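Quick one because the oven timer is going to go off and then it's dinner and then I will not come back to this, I know myself.

So I've been doing the white shelf. If you're new, the white shelf is the long one in the hallway where for years I put anything white I liked. Jugs, dishes, candle holders, a soap dish with no bottom, two egg cups that don't match. It started nice. By December it looked like the back room at Tessier (the secondhand place in Ramudmont, the one with the stairs) and every time a truck went past the whole lot rattled.

Plan was: everything down, everything washed, only the stuff I love goes back. One afternoon. Ha.

Washing was fine. Two sinks of hot water, old towel on the draining board, done by lunch. Dust on the tall ones was that sticky hallway kind, needed a toothbrush. Deciding was the hard part. I lined things up on the counter and couldn't see any of them, just a big pale crowd. Kept picking up the same jug. Put it down. Picked it up again. Made tea, which I forgot about.

Then Irfan came over to borrow the ladder and said why don't you look at them one at a time, with nothing behind them. He used to dress windows. Said spread something white, put one piece on it, look at it until you're bored. If you get bored fast it goes. So we did that instead of the ladder.

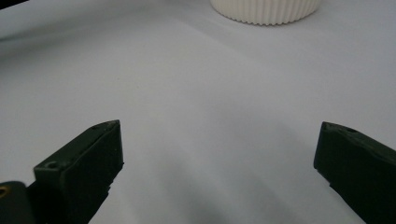 Photo: Irfan Tuhumury

Doing it white on white sounds dumb but I'm sold. All the color stuff goes away and you get shape and shadow and that's it. With the ribbed one it's the grooves. I'd had it on that shelf so long I had stopped noticing it had ribs at all, it was just a pale lump between the jugs. Put it down alone and the side is all these fine lines, very even, and I wanted to run a thumbnail round it. (I did. Makes a good noise.)

I paid $16 for it at Tessier and complained about the price the whole way home. Jérémie Hervieu was driving and he still brings it up. Fine. It was worth the 16.

The jug I kept picking up? Bored in no time. It has a nice handle and that's all it has. Gone. The egg cups — one stays, one goes, and I feel bad about spliting them up even though they were never a pair.

Things I figured out while doing this, in no order:

Don't iron the cover. I was going to and Irfan said leave it, and he was right, a bit of rise and fall in it gives the light something to do. Dead flat would look like an operating table.

Move the piece away from you. Right under your nose you're checking for chips. Further back you see the outline.

Turn the ceiling light off. Ours is yellow and it makes everything look like old teeth.

Don't do this hungry.

The other thing is whites aren't the same white, which I knew, everybody knows that, but I knew it the way you know about flossing. On the shelf I thought I had a set. I have nothing like a set. There's blue-white and paper-white and a sort of skim milk, and then the ribbed one, which I would've sworn was plain white right up until it had some other white around it.

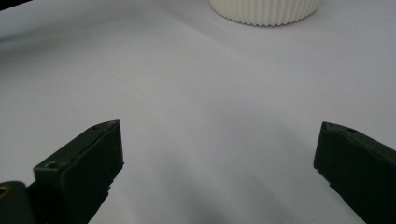
Cream after all. Look at it next to what it's standing on.

See? Warm. And the cover goes kind of lavender, and then smoky grey down low where the shadow sits. I spent way too long on that shadow. It has no edges. I tried to work out where it started and gave up.

And the bottom rim isn't a clean line, the ribs make it a little wavy where it touches down. Never saw that in the hallway, ever. It was always behind something.

So now I want to repaint the hall, obviously. The wall behind the shelf is Billiria, the paint that was already here when we moved in, there's half a can of it in the cupboard with the name in marker on the lid. It's a cold white. Puts a chill on anything creamy. I held the ribbed one up against it afterwards and it looked grubby, poor thing, and it had just been washed. Held the blue-white dishes up and they looked great. So either the wall changes or the shelf changes, and I'm not painting before spring, so the shelf changes.

Where it's landed for now. Cold whites stay in the hallway, spaced out, with gaps big enough to get a cloth in. Warm ones are going on the windowsill in the kitchen, where the wall is that oatmeal color and gets sun in the morning. That's the ribbed one, the one egg cup, a saucer I use for rings, and the squat candle holder that I was sure would get the chop. It was boring from above and then lovely from the side. I don't make the rules. Well I do, but anyway.

The rest is in a box by the door. I wrapped it all in pages from the free paper, and then of course I started reading the pages, so that was another hour. There was a whole piece about the swimming pool at Monder and how it's closing for tiling and I read every word. I don't even swim there.

Box goes back to Tessier, if they'll have it. Jérémie says they'll give me credit and I'll come home with another box. He's not wrong. My deal with myself is that I can look but I have to leave my bag in the car.

Things I didn't get to: the soap dish with no bottom (what do you do with that, seriously), the drawer under the shelf, and the brackets, which are loose, and which were the reason for taking everything down in the first place. Irfan also went home without the ladder. It's still leaning in the hall and I've walked into it twice.

Oh, and a couple of you asked how to get tea stains off pale stuff. Baking soda, damp cloth, small circles, rinse. Go easy if there's gold on it, I took the gold off a plate that way once and it was my aunt's. For grooves and ribs use the toothbrush, soft one, and go along the lines. Across them just packs the dirt in. Dry it standing on a towel, grooves hold more water than you'd think and you get a ring on the windowsill. Ask me how I know that.

My draft of this was 1,913 words, by the way, and most of it was about the jug. You're welcome.

Timer. It's the leek thing again. Will try and get the windowsill up here next time if I remeber to clean the window first.

Comments (5)

pollyinthepantry
The toothbrush tip!! I have a ribbed vase that's been grey in the grooves since forever and I'd given up on it. Went and did it straight after reading. Along the lines, yes. Much better.

R. Dunmore
What's the cover you used? Sheet or tablecloth? I've only got patterned ones and I want to try this with my teapots (I have too many teapots).

 reply from the author
 Anything plain and pale, don't go buying one. Turn a patterned one over, the back might be faded enough. How many teapots though

marthe_k
Bottomless soap dish: put it over a small plant pot so the leaves come up through it. My mother did that with a cracked bowl and it looked lovely for years.

Jérémie
For the record I said the price was fine at the time. And the bag in the car thing won't work, you keep money in your coat.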